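4.2 Arrangement of goods on small tabletop displays

In the second part of the study we turned from the large shelves of the shop floor to the small displays which stand on a counter or a table. These displays have received less attention in the literature on shop arrangement, although in the small shops that we visited they hold a large share of the goods that are bought without a plan. Our question was how people place goods of different shape on the same stepped rack when they are given no rule, and which kinds of placement they consider finished.

The participants were recruited by Ok-hee Yeom through the customer list of Tandeck, a chain of neighbourhood shops. All of them had worked at least one season at a till. They received a mixed set of packed goods and a clear acrylic rack with three steps, and they were asked to fill the rack as they would do it before opening. We gave no instruction on the order, on the direction of the labels or on the number of goods per step. The participants were free to leave goods on the table beside the rack if they thought that the rack was full. Each person was given 1000 seconds, and each person did the task twice, with a pause between the two trials. The first session took place in June.

The goods were chosen so that no single way of placing would suit all of them. Flat bars can lie or lean. Small boxes can stand, but they show very different faces to the customer depending on how they are turned, and one of these faces usually carries the barcode. Cylindrical containers are the most difficult group. When they stand, they are stable, but a part of the text always turns away from the reader. When they lie, the lid can be shown to the front, and this is attractive if the lid carries a picture, but the container may roll. Larger boxes, such as biscuit boxes, take much room on the step and were often placed last.

The trials were coded by two of the authors (So-yul Seok and Chih-ming Chiu) with a scheme of 5 categories: standing upright, lying along the step, lying across the step, leaning, and not on the rack. A further code was given for the face turned to the customer. Where the two coders did not agree, Wanting Tian decided. Disagreement was most frequent for the small boxes, where it is not always clear which face the participant regards as the front. In a shop the front is normally the printed face, but several participants told us that they turn the barcode to their own side on purpose, so that they can scan the box without lifting it.

Three observations came back in most of the interviews. Firstly, participants spoke of the steps as if they had a rank. The top step was called the place for goods that "sell themselves", and well-known sweets were mentioned most often in this connection. Secondly, the material of the rack had an influence on how the result was judged. Because clear acrylic almost disappears under the goods, the participants paid more attention to the lines made by the goods themselves, and a box that was slightly turned disturbed them more than it would do on a dark shelf. Thirdly, goods of the same colour and size were not always put together. One participant explained that two similar boxes side by side look like one large box, and for this reason she prefers to separate them.

Figure 4. Mixed goods on the three-step acrylic rack, with a woven basket on the table.

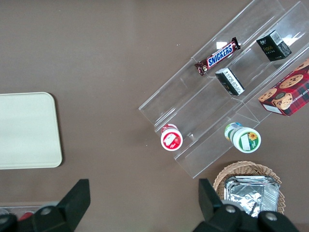 The idea of a ranked rack agrees with our earlier interviews at Clokico, where the staff described the lowest step as the place for small things which customers like to pick up with the hand. It does not fully agree with the model of Ma, which expects heavy goods at the bottom in every case. We think that the difference comes from the size of the display. On a tall shelf the weight of the goods is a matter of safety, but on a rack of this height the participants hardly mentioned weight.

A limit of the task is that there were no customers. Deok-su Geum has noted in his comments on an earlier version of this section that a display is repaired during the whole day, and that the morning arrangement is only its first state. We agree with this remark. The trials in the following section were therefore done with a second person, who removed goods one after another while the participant continued to keep the rack in order.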